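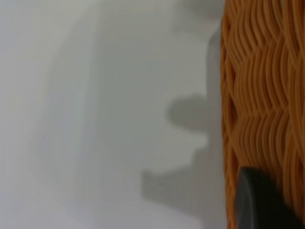 Liyanage says to write the Walham visit up while it's fresh and to be fair to them. Fine, I'll be fair, but I'm also writing down what they didn't show.

August, Walham open day, notes typed up 4:30 pm

Went for the Paremar demo, the two-arm table. The sign by the door said 46 household items handled and 600 hours of running. No word on what counts as handled, or whether a person stepping in ends a run or just pauses it. I asked and was told it depends on the item. Our own log has a column for that and theirs should too.

Baskets were the part I wanted to see. Woven stuff is nasty for us: the wall gives, the fingertip catches in a gap, and the force reading looks like a good grip when all you have is one strand. Their presenter said the policy "understands" baskets. I'd settle for it knowing the rim from the wall.
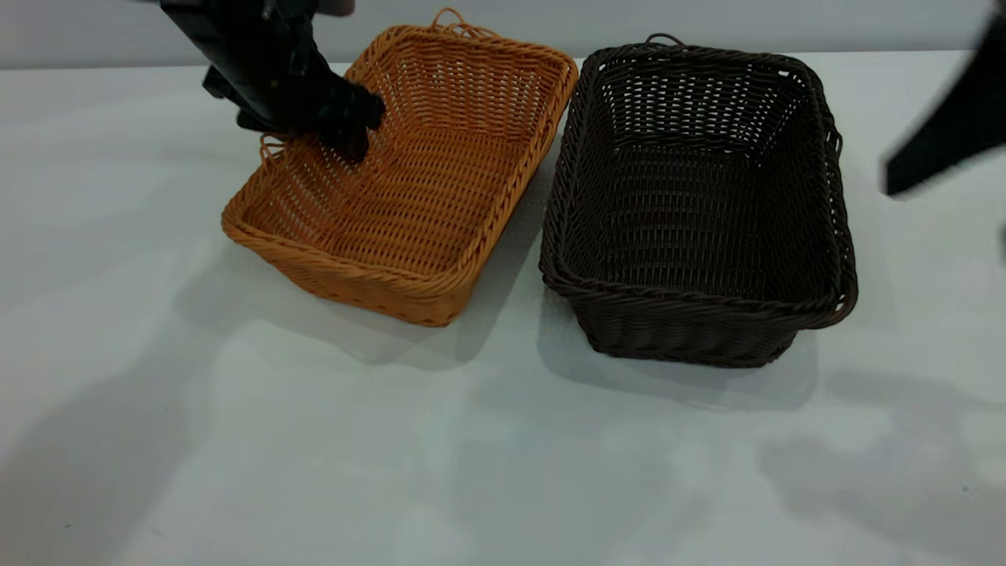
Paremar table, fingers inside the orange basket, brown one alongside.

Things I'd want before anyone here gets excited:
– the same task with the baskets swapped, and with something in them
– failed tries shown along with the good ones
– a softer weave. Both of these have a thick rim and loop handles, friendly shapes if you plan to grab by the edge
– the lights changed. An arm over a white table throws big soft shadows and I'd like to know what the wrist view makes of them

The handout gives 2000 training episodes and doesn't say how many had baskets in them. Plamemetti gave us the same sort of number last year and it took 2 emails to get the split. Will write to Paremar and ask for theirs up front.

To be fair, as instructed: the cell was tidy, they took questions, and they didn't play sped-up video at us. More than I can say for the last one.
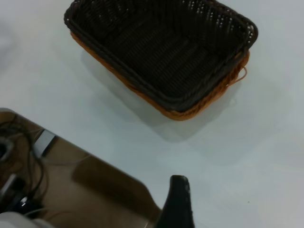

Would we swap our gripper for theirs on what we saw?
Not yet. Get a loan unit for a couple of weeks first, run it on our own baskets, and count every snag as a failure.

Still to do: dig out our old rim-grasp log, send the email, return the visitor badge I walked off with.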